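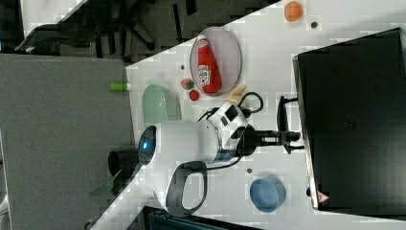
Slide 2. Why we changed the kitchen order sheet

Good afternoon. I'm Wendelin Marti, I run purchasing for the Oberholzer canteens. Say that and move on, they have the bio in the program.

Start with the old sheet. It had 276 lines. Cooks filled it in by hand on Thursday night and faxed it to Wokeck. Ask who in the room still has a fax number on the order form. Wait for hands.

Condiments were the worst part. Every site ordered its own ketchup, mustard and vinegar, in whatever size the last cook liked. Nobody was careless — the sheet simply had a blank line for each.

Slide 3. What we counted

We went through one March of invoices, all sites. 3,561 separate condiment items. Read the number out, then let them look at the table.
Squeeze bottles cost more per ounce than the big pouches, but the pouches need a pump and a clean place to stand. Two sites had neither. Mention the Ciltex site, where the pumps sat in the dry store still in their boxes.

Slide 4. The new sheet

One page, 30 lines. Standing orders for anything that doesn't change from week to week. Cooks only write down what is different.
Point out the column on the right for stock on hand. People skip it. If they skip it we send the standing amount, and they end up with too much mustard.
Don't get into the software here. If someone asks, it is Kustico, and I can show it at the break.

Slide 5. What went wrong

Week one, the vinegar was listed twice. Two sites got double. My mistake, say so.
The dining room at the north site wanted bottles back on the tables. We gave them bottles. Guests there sit down for a full lunch and don't like walking to a counter — fair enough.
17 minutes used by this point. If it's more, skip slide 6 and go straight to questions.

Slide 6. Delivery days

Tuesday and Friday for all sites now. Driver has a key to the cold room only. Dry goods get signed for.

Questions. Copies of the one-page sheet are on the chair by the door.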